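Wevine richtet Arbeitsplätze für Handdatenerfassung in Stamstead ein

Stamstead -- Das Unternehmen Wevine stellt an seinem Standort Stamstead einen Teil der Arbeitsvorbereitung um. Bewegungsabläufe für Greifroboter werden dort künftig von Beschäftigten vorgeführt und über Sensoren aufgezeichnet. Bislang wurden sie von Fachkräften am Bildschirm programmiert. Die Vereinbarung zwischen Geschäftsleitung und Betriebsrat gilt seit Mai.

Zunächst wechseln 20 Beschäftigte aus der Kommissionierung in den neuen Bereich. Sie durchlaufen eine Einarbeitung von acht Tagen und behalten ihre bisherige Entgeltgruppe. Insgesamt arbeiten in Stamstead 192 Personen. Betriebsbedingte Kündigungen im Zusammenhang mit der Umstellung sind nach der Vereinbarung ausgeschlossen.

Der Betriebsrat begrüßte die Regelung grundsätzlich, verwies jedoch auf offene Fragen. Dies betreffe vor allem die Belastung von Schultern und Handgelenken bei wiederholten Vorführungen sowie den Umgang mit den Aufzeichnungen. Eine Auswertung zur Leistungskontrolle einzelner Beschäftigter ist untersagt. Die Geschäftsleitung sagte zu, Pausenzeiten und Tätigkeitswechsel verbindlich in den Schichtplänen zu verankern.

Aufgezeichnet wird an Tischen mit alltäglichen Gegenständen wie Trinkgläsern, Bechern und Obst. Die Beschäftigten arbeiten mit Handschuhen und verkabelten Sensoren.

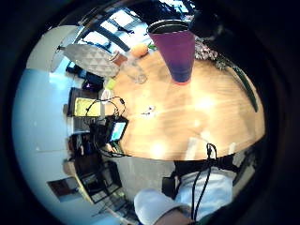
Bis zum Abschluss der ersten Phase sollen 905 Abläufe vorliegen. Sie werden anschließend am Standort Pristumville geprüft, wo auch die Greifer des Projekts Echeverría erprobt werden. Über eine Ausweitung auf weitere Abteilungen -- im Gespräch ist die Retourenannahme -- wollen beide Seiten erst nach Vorlage einer arbeitsmedizinischen Stellungnahme verhandeln.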